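Search the guides
Go
Popular: descaling, limescale, filter basket, rinse aid

Section 4: Setting up your Hovesico and getting through the first wash

Right, so by now you should have the machine out of its box, stood where you want it, with the transit bolts out and the hoses on. If you haven't done the bolts yet, go back to Section 3 and do them, please, before you so much as plug it in. I once helped a neighbour who'd skipped that bit and the machine walked itself halfway across the utility room.

I'm writing this for the slim model, the one that's 600 mm wide. The bigger one has the same dial and the same drawer but the drain hose comes out on the other side, so swap left and right when I talk about the hose.

4.1 Getting it level

You'll want a spirit level, the spanner from the bag of bits, and a torch if your utility room is as gloomy as mine.

1. Put the spirit level on top of the machine, front edge first, running side to side.
2. Find the low corner. Loosen the locknut on that foot with the spanner (it turns the opposite way to what you'd think, if you're crouching and looking down at it).
3. Wind the foot out a little at a time. Half a turn makes more difference than you'd expect!
4. Check again side to side, then front to back.
5. Push down on each of the 4 top corners in turn. There should be no rocking at all.
6. Tighten every locknut back up against the body of the machine.

Note: if your floor is vinyl over boards, do the whole lot again after a week of washing. Mine had settled at one back corner and I only noticed when the spin got noisy.

Caution: don't pack a low corner with folded card or a bit of lino. It works loose during the spin, and then you're pulling the whole thing out to find it.

4.2 Water on

1. Open the valve slowly, a quarter turn to begin with, and listen.
2. Run a dry fingertip round the joint at the tap end and again at the machine end. Any damp at all, close the valve and nip the joint up by hand.
3. Open the valve fully.
4. Check that the drain hose is held by its clip and that the loop in it sits higher than the drum. The lowest you can have the top of the loop is 600 mm from the floor, and I have mine a good bit above that.

Caution: hand tight means hand tight. I used pliers on my first one and split the plastic collar, and then had a very long wait for a new hose from Ostberg.

4.3 The empty wash

Do this one with nothing in the drum. There's always a drop of water left inside from the factory test and it smells a bit stale, and I wouldn't want it going through my towels.

1. Shut the door. Push until it clicks - it wants a firm push, not a slam.
2. Put half a scoop of powder in the main compartment. No softener.
3. Turn the dial to Cottons and set the temperature to 60.
4. Press and hold Start until the light stops flashing.
5. Stay in the house! I know it's dull, but this is the wash where you find out about drips, and I'd sooner find mine with a cup of tea in my hand than come home to them.

When it finishes, the door stays locked for a short while. Don't tug at it. Wait for the second click, then leave the door ajar so the seal can air.

4.4 Small and soft things

I get asked more about this than about anything else in the guide, so it has its own bit. Soft toys, bobble hats, slippers, cushion covers with a fluffy side - all of them go in perfectly well as long as you look at the label first and don't mix them in with jeans.
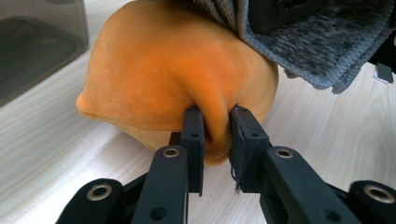
Words and fiddling about by the Zamthorpe Laundry Notebook
Last tidied up in September

Before any soft toy goes near the drum I give it a proper going over on a table with a decent light. You're looking for open seams, loose ribbons and anything stuck on with glue. A small split gets a few stitches. A big one means a hand wash in the sink, however much the owner protests.

1. Read the label. If there isn't one (ours have mostly been chewed off), treat it as cool and gentle.
2. Squeeze it all over. If you feel a hard lump or a battery box inside, it isn't going in.
3. Pop it in a mesh bag and zip it up. Tuck the zip pull under its little elastic loop.
4. Add a couple of old towels in a similar colour so the drum has something to balance against.
5. Choose Delicates at 30 and turn the spin down to its lowest setting.
6. Use liquid, and only half your usual amount. Powder gets down into the pile and you'll be brushing it out for days.

Note: bright colours sometimes let go of a bit of dye the first time. I press a wet white flannel against a patch round the back and see whether any comes off. If it does, that toy washes with dark towels or on its own.

Caution: nothing filled with beans, beads or wheat. A burst bag of beads will find its way into the pump, and Section 9 is all about getting them out again, which took me an entire afternoon and most of my good humour.

Drying is the slow part. I roll each toy up in a dry towel and press down on it, then fluff it about with my fingers and stand it on the airer, turning it morning and evening. The outside is dry ages before the middle is, so give it longer than seems sensible. Keep it off the radiator, as some of the synthetic pile goes crunchy with heat and there's no bringing it back.

4.5 Choosing your everyday settings

The dial has more on it than you'll ever need. I use Cottons for towels and bedding, Mixed for nearly everything else, and Delicates for the things above. Quick is fine for a shirt you've worn once, but it doesn't rinse well enough for anything thick.

To save your own favourite:

1. Set the programme, temperature and spin the way you like them.
2. Hold down Memory until you hear two beeps.
3. Turn the dial to Off and back again, then press Memory once to check that it's remembered.

Note: the machine forgets its favourite if it's unplugged for long. If you turn things off at the wall when you go on holiday, write your settings on a bit of tape inside the cupboard door.

4.6 If it stops part way

E4 on the display is nearly always the inlet. Check the valve's open and there's no kink behind the machine.

E6 is the door. Open it, look for a sock caught in the seal, shut it again and press Start.

Any other number, turn it off at the wall, wait for the lights to go out and try once more. If it comes straight back, look it up in the table in Section 10. The part number for the door seal is 945, by the way, and you'll want it to hand if you ring up for one. The Ivanov seal looks the same on the shelf but the lip is thinner, and mine dripped.

Next up is Section 5, the drawer and how to stop it going black.

Comments (4)

moss_and_pegs
The locknut thing! I'd been turning mine the wrong way for a good twenty minutes and blaming the spanner. Level now and so much quieter, thank you.

Tilda's gran
Can I use the lowest spin for a wool blanket as well or is it just for toys?

Zamthorpe Laundry Notebook
Yes, so long as the label says machine wash - but give the blanket the drum to itself, they get very heavy once they're wet.

backstairs22
My Memory button only beeps once, on the bigger model. It does seem to save though. Might be worth adding to the page.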